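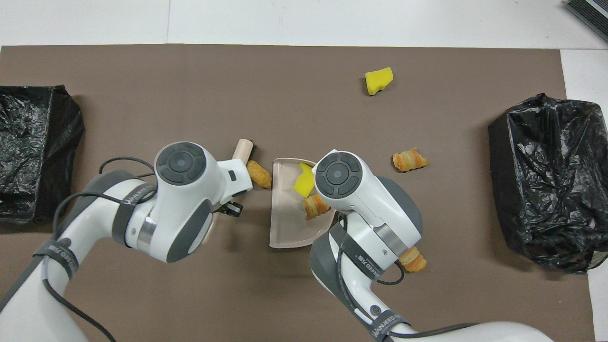
Photo: Plullitz Robotics

Visitor Information | Open Day FAQ
Posted 22 January 2021 by the Plullitz web desk
19 shares | 2 comments

When is the open day?
It takes place in April at our Ruden site. The exact date will be posted on this page when the bookings open.

What will I see?
The main demonstration is table clearing. Two arms work over a brown paper mat with a dustpan, pastry rolls and pieces of yellow sponge. Sandhu, our second demonstration, covers sorting and stacking and runs in the next room.

How long does each demonstration last?
Table clearing takes 19 minutes, including time for questions. Sandhu is a little shorter.

Do I need to book?
Yes. There are 61 places in each session. Bring your confirmation, printed or on your phone.

Are the pastries real?
We get this one a lot. Please ask the staff at the table, and please don't eat anything from the mat.

Can I touch the arms?
No. Stay behind the yellow floor line while they are powered. One arm is set aside in the lobby for handling.

Can children come?
Children aged eight and over are welcome with an adult. The demonstration rooms are not suitable for strollers.

Will things go wrong?
Sometimes. If an arm drops something, staff may stop it and reset the table. Sessions are not extended to make up the time.

Can I take pictures?
Yes, without flash.

How do I get there?
Take bus 93 to Dravano Road. The entrance is on the side facing the parking lot. Parking is free but limited, and spaces can't be reserved.

Filed under: Events, Visits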